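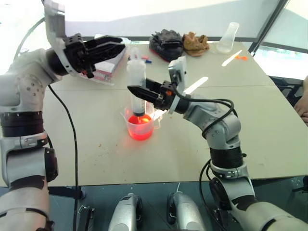

# Chapter 6: The Fault That Left No Message

When I was a young technician at the Grarudetti plant, my supervisor was a patient woman named Bohumila Murín, and she kept a notebook in which she wrote down every fault that had *not* set off an alarm. I thought this was a strange thing to collect. The alarms were what woke us up at night, after all! It took me a good many years (and one ruined batch of dye) to see why she bothered, and I'd like to spend this chapter saving you some of that time.

Let me tell you about the batch. We had a two-armed cell, which everyone called Okby, and its job was to pour 300 milliliters of red dye into a beaker and pass it down the line. One February morning the left gripper began to lose its hold on the bottle, only a little, a few millimeters during each pour. The arm went exactly where it had been told to go. Its joint readings were perfect, its motors drew the current they always drew, and the controller reported a completed cycle every time. Meanwhile the bottle was turning slowly in the fingers, and by lunch we had dye across the bench, down a cable, and into a connector that took the whole cell out of service for 40 hours.

So where was the fault? Svatopluk Brabec, who had written the program, said the gripper pads were worn, and he was right. Bohumila said the program had no means of knowing whether the bottle was still where it ought to be, and she was right too. We will call the first of these the **initiating fault** and the second the **detection gap**. You will need both terms for the rest of the book, so please don't hurry past them.

## 6.1 Where the slip begins

Liquids are hard on a grip, and the reason is that the load keeps changing while you hold it. A bottle that balances nicely when full may want to swing once half its contents have moved toward the neck, and the fingers that were placed for the first condition must now cope with the second. One common answer is to use both arms, as in the pour shown with this section, where one gripper closes on the upper end of the tilted bottle and the other is set against its lower part while a thin trickle runs into the small beaker. Two contacts make it harder for the bottle to turn, but they also bring a new trouble of their own, for if the arms disagree even slightly about where the bottle is, they will push against each other through it.
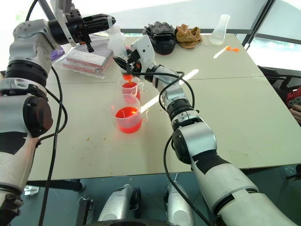

A detection gap can often be narrowed with quite modest equipment. On Okby we ended up putting a scale under the receiving vessel and checking it against the expected weight as the pour went along, with a stop if the two drifted apart. Notice, though, that a scale only knows about what stands on it. With two beakers set as close together as these, the larger one right in front of the smaller, a stream that wandered could land in the wrong one, and a single scale beneath the pair would be perfectly content. You would want to weigh them separately, or watch the stream itself, and we'll compare those two methods in Section 6.3.

Before we go on, take a machine you know well and write down one thing it assumes and never checks. Keep the page handy, as we'll come back to it when we build our first fault tree.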